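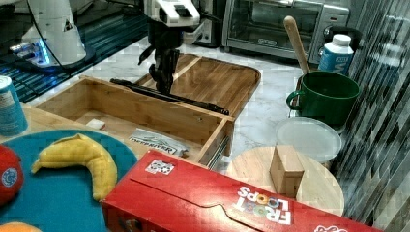
Irkero says the new release of its planning software, Namska, lets a robot arm sort out a cluttered kitchen counter without a hand-written script. The claim rests on 200 runs, all on the company's own setup and all scored by its own staff.

Corina Brunner, who leads the planning team, said the software picks a new grasp within 2 seconds when an object isn't where it was expected. She wouldn't say how often a person had to step in.

Thaddäus Kuster, an engineer at rival Gidwood, wants that number first. "A drawer and a cereal box are fair tests," he said. "But show me the failures - all of them."

Irkero plans to release logs from 12 of the runs in October. It hasn't said who will choose them.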